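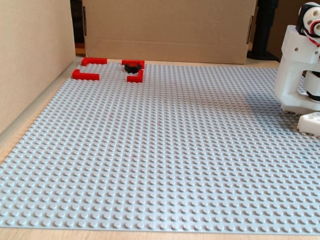

Small arm on a studded baseplate, red corner markers at the back.

Home Reviews Guides Forum Search
Filed under: Benchtop robotics / Standards and safe practice

Nolia Bench Rules, 3rd edition (Tatine)

I've wanted a rulebook like this for years! Most of the safety material I own was written for machines the size of a fridge, and it's hard going if your arm sits on a table. Nolia has 15 rules, each on its own page, in plain words you can read with a screwdriver in one hand. I had read it cover to cover before lunch – then I went back and marked up half of it.

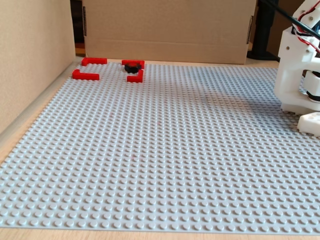
Rule 4 is my favourite, and it's the one I'd hand to a new club member first. It asks you to mark the goal on the work surface, in a colour that stands out from both the surface and the part, and to write down what counts as "in" before you run anything. Red L-shaped pieces on a grey plate with a black part do it beautifully, and you can judge a placement from across the table. The old Jurkier handbook only tells you to "define a target area", and I've watched plenty of arguments grow out of that. 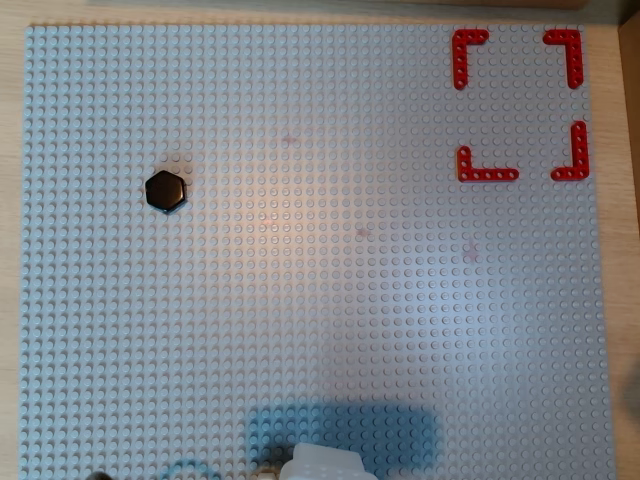 Page last changed: April, 3:15 pm

The chapter on start positions is nearly as good. Put the part well clear of the goal, note where it sits, and keep spare bits off the plate. A black hexagon over on the left with bare studs between it and the red corners is just the sort of layout it's after. There's a handy section on glare and shadow too, with a reminder to check the lighting again whenever the arm moves to a new spot.

I have two grumbles. The cable pages are thin (clips get one line, slack gets none), and the index is hopeless. I'd still buy it again tomorrow.

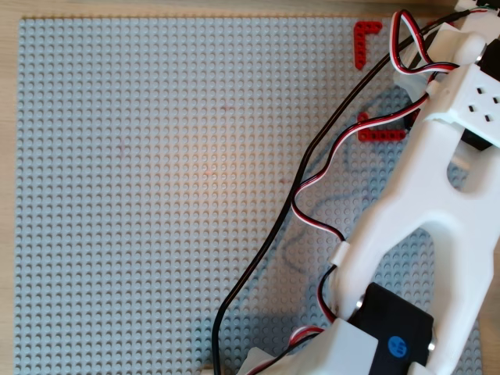 Wang wrote in to say the cable pages are fine if you read them alongside the joint limit table: run the arm slowly to the end of every joint's travel, watch the wiring the whole way, then fix your clips. Fair point, and I've pencilled it into my copy next to rule 11.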